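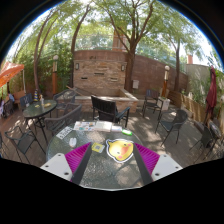
Getting a mouse to behave on a rippled glass patio table

Pomholm Porch & Garden Boards > Outdoor Furniture > Living With It
Views: 3,349
Thread started 26 January 2020

camenzind_h
Posts: 81

Hello everybody, and I hope I've put this in the right section. I went back and forth between Furniture and the Everything Else board and finally decided that since the table is the problem, the table people should get it first.

I do my paperwork outside whenever the weather lets me. I have a round glass-topped table, the kind where the glass has a texture to it so it looks a bit like the surface of a pond, and I love it to pieces. Morning light comes through the trees and the whole top glitters. It's a wonderful place for coffee and a perfectly terrible place for a computer mouse. On the bare glass the pointer jumps, then sulks, then shoots off to a corner, and I have been known to say unkind things to it in front of the neighbors.

So I've gone over to a mouse pad, one of those flat yellow cartoon faces with the pink cheeks (I'm not embarrassed, it cheers me up every time I sit down). It's a lot better than the glass. But I still get a hitch now and then when I'm moving slowly, lining up columns and that sort of thing, and I wonder whether the ripples are coming through from underneath. Has anyone worked this out? I'd rather not buy a different table. I've also thought about just getting a big sheet of something to cover the whole top, but then what is the point of a pretty table?

Any thoughts welcome, even stern ones. 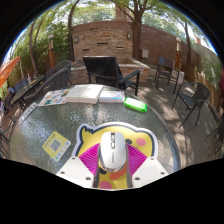
Balthasar Schnyder
Posts: 935

Stern one coming, then, though kindly meant. Textured glass is for plates and elbows. An optical mouse wants a dull, even surface under it and your table is shiny, bumpy and see-through, so it has all three faults at once. I had a Casora with the same sort of top for years and I fought with it every summer until I gave in and put a tray on it. Just a plain old serving tray, flat bottom, matte finish, big enough for the mouse and my hand. I carry it out with the coffee on it, take the coffee off, and start work. If you do this you can forget about the pad altogether.

May I also say that a thin pad on a bumpy surface will follow the bumps sooner or later, especially once it has been warmed by the sun a few times. Press your palm on it and see if you can feel the glass.

gallmont_gail
Posts: 2

I'm new here so forgive me for disagreeing with someone who has so many posts, but I hated the tray! I tried one all last May and the raised edge dug into my wrist until I had a red line there. A pad is soft and it lies down nicely and you can roll it up and tuck it under your arm when it starts to rain, which around Gallmont is most afternoons. I'd stay with the pad and put something firm under it. A sheet of stiff cardboard cut a little smaller than the pad works beautifully, and since it's hidden you don't have to care what it looks like. I used the back of a wall calendar.

Balthasar Schnyder

Fair enough about the wrist. Mine has a very low lip and I tend to forget that most of them don't. I still think cardboard outdoors is asking for trouble, though. One dewy morning and you'll have a wavy board under a wavy pad on top of wavy glass.

gallmont_gail

I bring it inside at night! It's a piece of cardboard, it lives behind the toaster.

camenzind_h

You two have made my afternoon. I've had a good long session out there with cardboard under the pad and I do think the hitch is gone, or so nearly gone that I only notice when I go looking for it. I'm going to give the tray a fair trial too, because I have one from my aunt that has been waiting for a job.

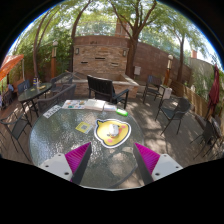

What I hadn't expected is that I've started thinking about the whole layout of the table. A round top sounds generous and then you sit down at it and find that the part you can comfortably reach is a sort of fat half moon, and everything else is scenery. I used to pile my papers right at my elbow and then wonder why I kept knocking into them. Now I keep the loose sheets and the open booklet along the far rim, with the pad close in toward me and only a small card on the side where the reflections are worst, as I can't read anything there anyway. The one drawback to the yellow fellow is that he's cut to the shape of a head, so you don't get proper corners, and the little tuft at the top is charming but no earthly use for steering. If I'd been sensible I would have bought a rectangle. I was not sensible, I was in Sutter's garden shop buying twine and there he was by the register.

Somebody may ask about wind. I've lost a page or two over the hedge, and I would love a nicer solution than a row of stones.

oldporchswing

Clothespins won't help on a round rim, I can tell you that from experience. What I do is slip everything inside a clear folder with a heavy spine and lay the spine toward the breeze. A thick book is good too if you're reading one. My wife says to do the paperwork indoors like a normal person, and I pass this along because I promised her I would.

On the mouse question I'm with Gail. I can't stand a tray. I'd go one further and say that half the trouble is sunlight. Mine gets worse when a bright patch falls right across the pad, and it settles down when I shift my chair around so my own shadow is over it. You end up following the shade around the table like a cat in reverse, but it's pleasant enough, and you get a new view every half hour.

Balthasar Schnyder

I've never found the sun made any difference whatsoever, and I have sat in a great deal of it. Could be the mouse. Mine is an ancient thing and may simply be too slow to notice.

camenzind_h

Well, I've done both now, tray one morning and pad with cardboard the next, same chair, same stack of receipts. The tray tracked very smoothly, Balthasar, I'll give you that without a fight. But it made a hollow little scraping sound on the glass whenever I leaned on it, and I found I was holding my arm up off the edge and getting tired in the shoulder. So the pad is staying. I turn it a little so that the widest part of the face is where my hand wants to go, and I've moved it over to the right, which gives my left arm somewhere to rest. 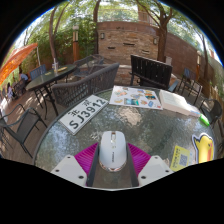
tansy_and_thyme

How do you keep the pad from sliding on the glass when there's cardboard under it?

gallmont_gail

Put a scrap of rubbery shelf liner under the cardboard. Cut it a bit smaller so it doesn't peek out, and wipe the glass first or the grit stops it from gripping.

tansy_and_thyme

Thank you, I have a drawer full of that. My table is the square kind with a frosted top and I've been putting up with the skating for ages, so I'll try it this week.

Balthasar Schnyder

Shelf liner leaves marks on some glass if you let it bake there. Lift it off when you're done for the day. I will also say that for the price of the liner, the cardboard and the pad you could have bought a very decent tray, but I can see I'm outvoted.

camenzind_h

You are, and I'd still be glad to have you over for coffee on it. Noted about the marks. I'll bring the whole sandwich indoors in the evening, and the calendar back can go behind my toaster too.

Still looking for something prettier than stones, if anyone has ideas.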